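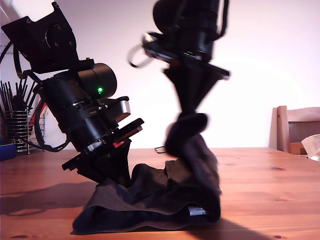 Page 2 of 2

Zornia: getting past the Lantern Stairs without paying for hints
By Deolinda Meireles

You will have seen the videos promising 700 free coins if you type a code into the settings menu. I tried three of those codes. All of them gave me the same "not recognised" message, and one site wanted my email first. Skip them.

The level is a word ladder on a timer. You get 95 seconds, and the store would like you to believe that isn't enough. It is, if you leave the top row alone to begin with.

1. Start at the bottom left and fill in the short words. They are nearly always plain ones: oat, tin, rug.
2. Tap the lantern once. Tapping it twice spends a hint, and the game doesn't ask you to confirm.
3. Work up the right-hand side. The clue that says "a rabbit's home" wants WARREN. BURROW fits as well, but then the next rung won't go in.
4. Only now do the top row. The last word is PARLOUR, with the U. On my phone the American spelling was refused, whatever the Jerkura forum says.

If the timer beats you, close the level before the pop-up offers you extra time for 200 coins. Your life still goes, but the coins stay put.

A reader called Coelho swears the clues get easier after five failed tries. I failed seven times -- not all on purpose -- and got the same clues every time. Perhaps it works on tablets. I have my doubts.

Back to page 1: levels before the Stairs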